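Taking my mother and her knitting group to a robotics open house, worth it?
Posted in Days Out & Visits

My mother's knitting group has been invited to the Wernerik open house in February and I've been asked to do the driving. My mother is 77 and gets tired standing. I've never been to one of these. Is there anything to see if you don't know the first thing about robots, or is it all screens and speeches? And is there somewhere to sit? Thank you so much in advance, any little tip is welcome.
Retov

Oh, do take them! I went last year with my sister-in-law, who only came along for the ride, and I had to pull her away from the demonstration tables at the end. There are speeches, I won't fib, but they are in the big hall and you can walk right past them. Turn left after the coats and you come to the tables, where the arms are doing small everyday jobs, mostly putting things into trays and boxes. It is slow going, slower than you would do it at your own kitchen counter, and I found that rather soothing (my sister-in-law said it was like watching a toddler with a shape sorter, and she meant it kindly). The young people at the tables are very patient and will answer the same thing twice.

My favorite was the table with the little black divided tray, a white arm on either side of it, and rolls of tape and a snack bar to go in.

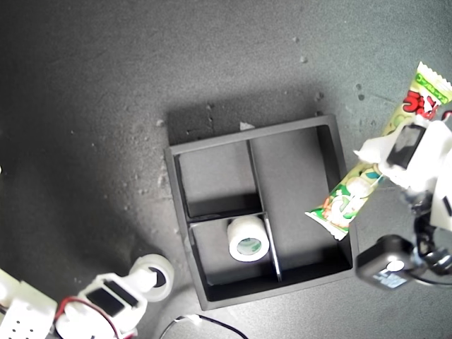
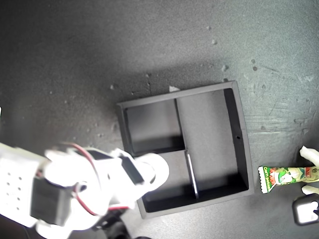
As for sitting, there were folding chairs along the wall by the tables, 39 of them according to the sign, and they filled up by eleven, so I'd aim for the 10 o'clock doors. If your mother brings her knitting she will be perfectly happy there. The elevator is behind the coffee stand and easy to miss. Coffee was good, cookies less so.
Toshiko Nakajima

its free but you need to book if theres more than 2 of you. parking fills up fast
Zoltetti

Adding to Toshiko's lovely answer: the 51 bus stops almost at the door, if you'd like a day off from driving. Ask at the desk for the quiet hour after lunch, when they turn the music down.
Sutrisno Raju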